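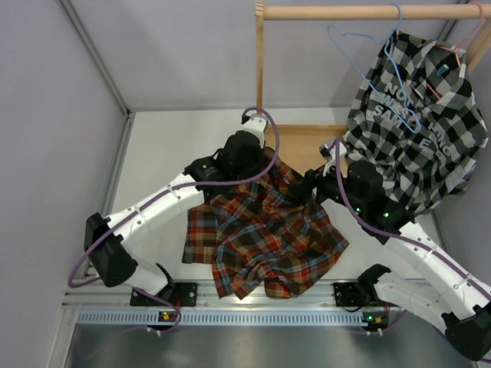

Clothing Reuse Room — progress report to the Plemitz fund
29 January 2018, Yara Twal

Since December we prepared nearly 400 garments for the rail. The grant of 700 paid for hangers and for the wooden rack. Flannel shirts remain the slowest item.

Hangers
We use thin coated wire, light blue and pink. It takes little space, but a heavy plaid cloth slips from it easily.

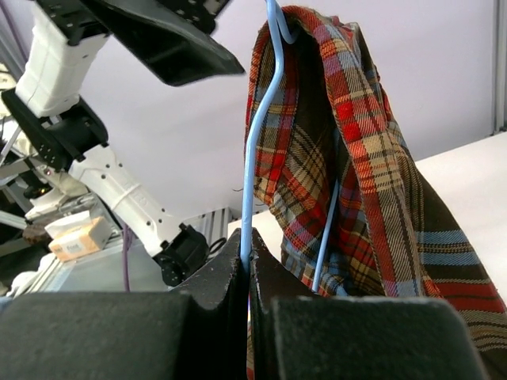
Order of work
The shirt is first laid on the table and the hanger is put on top of it.
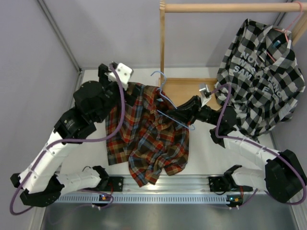
Then the collar must be found — with soft flannel this needs patience. We ask to keep this step as it is until spring.

Creases are the second difficulty.

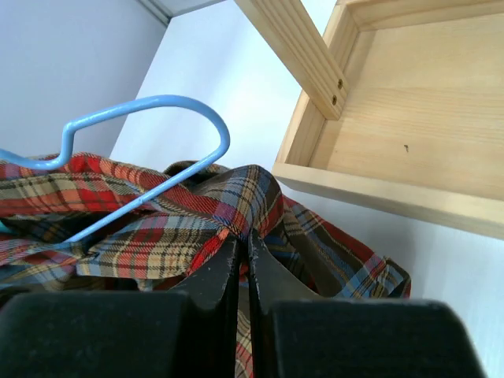

Nollen has offered us 25 wider hangers for a trial, and we would like to begin with the checked shirts.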